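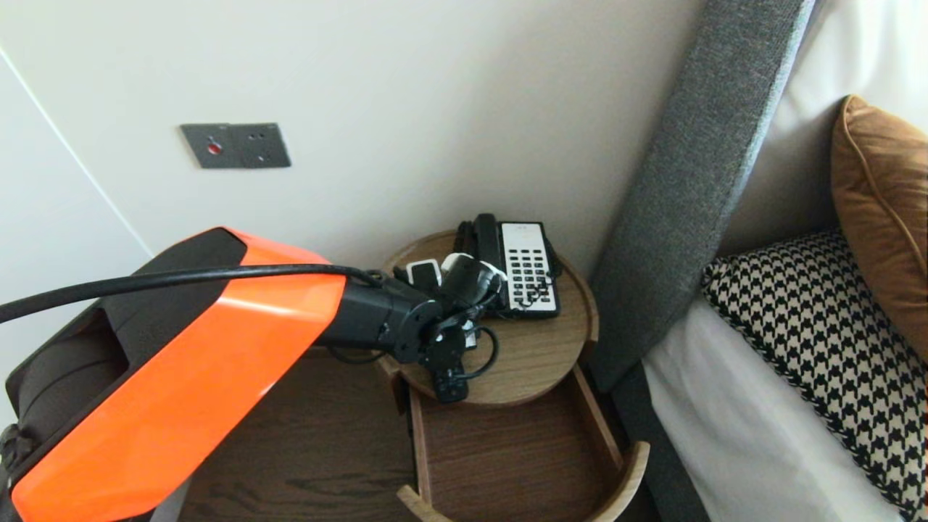
Home & Habits

The bedside table and what it says about us

By Samuele Marino

My grandmother kept a glass of water, a rosary and a hammer beside her bed. The hammer was for burglars. In all her years in the house no burglar came, and she used it mainly on walnuts.

I have been thinking about that hammer because I've just moved flat, and the first thing I unpacked, before the kettle, was the stuff that lives next to my pillow. It filled a shoebox. There were four books, all begun. There was a tube of hand cream from a hotel I didn't like, and a foreign coin I have carried through three addresses in case I go back.

The bedside table is a fairly late arrival in ordinary homes. For a long time most people put the candle on a stool, or on the floor, and hoped. An inventory from a farmhouse at Prollthorpe, drawn up in 1541, lists a bed, two bolsters and "a lytle borde by the hedd", valued at less than the bolsters. What stood on the little board is not recorded. I would bet on a cup, a candle end and something the farmer had been meaning to mend.

Then came the chamber pot, and with it the cupboard to hide it in. Later the pot went and the cupboard stayed, which is how so many of us came to own a small door behind which we keep old phone chargers.

Shops have noticed. Zanetti, whose showroom I visited one wet Saturday, will sell you a walnut cube for 800 pounds with a single drawer lined in felt. I asked the assistant what people put in it. "Receipts," she said, and looked out of the window. Kastutier goes the other way and does a plain round stool that a person could reasonably stand on to change a bulb. Plultix makes one that charges your phone, glows when you reach for it and needs an update now and then. I have enough in my life that needs an update.

The tidy-minded will tell you to keep three things there and no more. I tried it for a fortnight in August. By the second evening the lip balm was back, then the earplugs, then a torch. At its worst I counted up to 20 objects, one of them a fork.

I've gone back to the shoebox for now, upturned, with a lamp on it. The lamp leans a bit. The books are still begun, and I have bought some walnuts, so I suppose I shall be needing a hammer.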